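Buying the hand before the arm: how Iketti planned its equipment

Nafula Rotich had a budget line for a robot before she had a list of what it would pick up. She thinks that was the wrong order, and she has spent much of the past year putting it right.

Rotich runs operations at Iketti, a company in Zatolstead that packs mixed orders of household goods for small online shops. Orders are short and rarely alike. One may be a jar of hair product and a bottle of tablets, the next a roll of tape and a carton. Pickers do all of it by hand.

"The board asked me for a figure for automation," she says. "I gave them one, and it was mostly the price of an arm. I'd put almost nothing down for the gripper. I thought it came in the box."

The plan was rewritten after Afonso Veloso joined from a packaging firm in Stodstead. He is the site's equipment engineer and had been through two purchases of this sort before. His first request was to hold the order for the arm and spend a small sum on trying grippers by hand.

"You can learn a lot from a gripper on a handle," Veloso says. "A person moves it, so you don't need a cell, a fence or a programmer. You find out which items the fingers suit and which they don't, and you've not signed for anything big yet."

Rotich moved money out of the arm line to pay for it. She also asked for the trials to be done with goods of the kind the company ships, in awkward positions and on soft surfaces as well as hard ones. Veloso drew up a list of 46 products, chosen for shape and packaging. Sales volume came second.

"If I'd gone by sales we would have tested cartons for a month," he says. "Cartons are fine. I wanted the round things, the shiny things and anything that rolls."

He puts small jars high on that list. A jar on its side can be taken across the body or by the lid, and he wants to know which grip the pads manage before he asks a supplier about cycle times. Tape is another one he keeps bringing back, as the roll is wide and smooth and there are several ways to come at it.

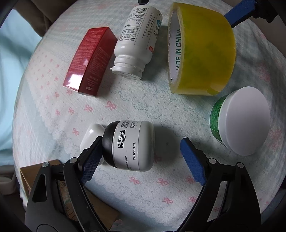 What went into the budget

The revised plan has separate lines for the gripper, spare pads, the arm, the camera, fitting, training and downtime. Rotich says the spare pads caused the most discussion for the least money. The pads are the part that touches the goods, and she expects to replace them often. She has allowed 1000 pounds for pads and small parts in the first year.

"It's a guess, and I've written 'guess' next to it," she says. "I'd rather have a guess in the plan than a gap."

Downtime was harder. Fitting a cell means closing a packing bench, and the company can't do that in December. Veloso wanted two benches closed at once so the fitters could work without moving their kit back and forth. Rotich offered one. They settled on one bench, with the second used for storage while the work is done.

Quotes and suppliers

Iketti has asked two suppliers to quote. One of them, Ritchie, sells the arm and gripper as a set. The other will supply an arm only and leave the choice of gripper open. The set is cheaper on paper, though Veloso points out that it ties the company to one type of finger.

"Our stock changes," he says. "A client comes in with tubs, then they go and somebody else turns up with bottles. I want to be able to change the fingers without having a row about the warranty."

Both suppliers have been sent the same product list and the same questions. They were asked for the price of pads, the time needed to swap a finger, and who pays if a swap goes wrong. One reply came back within a week – the other is still being chased.

Rotich has not decided whether to buy or lease. Leasing would keep the first year's cost down, but the terms she has seen so far don't cover the gripper. She plans to take both options to the board with the trial notes attached.

Asked what she would tell another firm starting out, she mentions the list again. "Get your products on a table and get someone to try picking them up," she says. "Do that before you ask for the money. I did it after, and I had to go back and explain myself."

The next board meeting is in spring. Until then the packing benches stay as they are, and Veloso is working through the rest of the list.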